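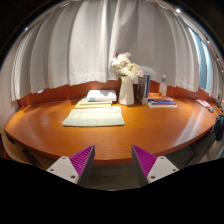
手持ちグリッパーの作業ルールを書き直しました

3月から、私たちのチームでは手持ちグリッパーを使ったデモ収録の作業ルールを新しくしています。前のルールは私が日本に来てすぐの頃に書いたもので、文法の間違いも多かったですし、読む人によって意味が変わる文もありました。今回はハ・チェウォン(Chae-won Ha)さんと一緒に、最初から見直しました。日本語はまだ勉強中ですので、変な表現がありましたらコメントで教えてください。

最初に決めたのは、「片付けすぎない」ということです。前のルールには「机の上を整理してから始めること」と書いてありました。そうすると、まじめな人ほど机の上を全部どけてしまいます。でも、人が暮らす部屋の机には、本が積んであったり、花瓶があったり、畳んだタオルが置いてあったりします。椅子の背も机の下に入っています。ですから新しいルールでは「対象物と、その通り道にある割れ物だけを確認する。ほかの物は動かさない」としました。

割れ物についてはかなり議論しました。チェウォンさんは、花瓶は机の奥にあるならそのままでよいという意見でした。私は少し心配性なので、全部どけたいと思いました。結局、対象物から花瓶までの間に、指を開いたグリッパーが2台分入る距離があれば残す、という決め方になりました。センチメートルで書かなかったのは、現場で定規を出す人がいないからです。

次はパッドの点検です。Drellsideの部屋で作業していたとき、パッドの溝にほこりがたまって、薄い布がすべることが続きました。それで、収録を始める前に次の三つを見ることにしました。

・左右のパッドの溝にごみがないか
・ベースプレートのねじがゆるんでいないか
・指を閉じたとき、先がそろうか

どれか一つでもだめなら、その日の記録に書いてから直します。直してから書くと、だいたい忘れます。(私のことです。)

三つ目は持ち方と速さについてです。これは文章にするのが一番むずかしかったです。「ゆっくり」と書いても、ギル・マルスン(Mal-soon Gil)さんのゆっくりと私のゆっくりは全然ちがいます。マルスンさんは前の仕事でBromowの検査ラインにいた方で、手の動きがとても安定しています。そこで速さの代わりに、「対象物の手前で一度止まる。両方のパッドの間に対象物が入ってから閉じる」と、動作の順番で書きました。この書き方にしてから、新しい人にも説明しやすくなりました。

光のことも一行だけ足しました。ニスを塗った机はよく光を反射するので、カーテンの開け方は、一つの作業が終わるまで変えないことにします。開けるか閉めるかは自由です。途中で変えたときは、新しい作業番号にします。

番号の話が出たので書いておきます。前のルールで集めた記録は664件ありました。見直しながら読み返したところ、書き方が人によって4種類もありました。物の名前も「布」「タオル」「ふきん」と混ざっていて、あとで探すのが本当に大変でした。新しいルールでは、名前の一覧を先に作って、そこから選びます。一覧の管理はWoseoという社内のツールで行います。一覧にない物があったら、自分で名前を作らず、空欄にしてメモを残してください。

部屋を貸してくださる方への約束も、ルールの最後に入れました。物を動かしたら元の場所に戻すこと。本の表紙や封筒など、持ち主の名前が読める物が近くにないか先に見ること。椅子にかけてある服やかばんには触らないこと。当たり前のことですが、書いていないと、急いでいるときに抜けてしまうと思います。

全体はA4で3枚になりました。私は2枚にしたかったのですが、チェウォンさんが「字を小さくするのは短くしたことになりません」と言うので、あきらめました。

まだ決まっていないのは、左利きの人の場合の持ち方です。今は右手の説明しかありません。来月、左利きのマルスンさんに実際にやってもらって、その部分を書き足す予定です。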